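4. Recording your first set of demonstrations

Do take your time over this part, as the Brukamdale method leans very heavily on tidy recordings - a hurried set tends to teach hurried habits.

1. Open the gripper fully and let the wrist view settle.
2. Bring the arm slowly towards the shower door handle.
3. Press Record, close on the handle, slide the door and let go.
4. Save the run under its own number, and repeat until you have 32. 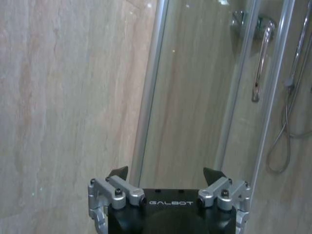 Note: In our own trials, Despina Xenos found that 300 runs gave a policy that managed the door 77 times in every hundred, so please don't lose heart if your first 32 look a bit clumsy when played back.

Caution: Glass and chrome can throw glare into the wrist view. If the preview flickers, pause and dim the lights before you carry on with step 2.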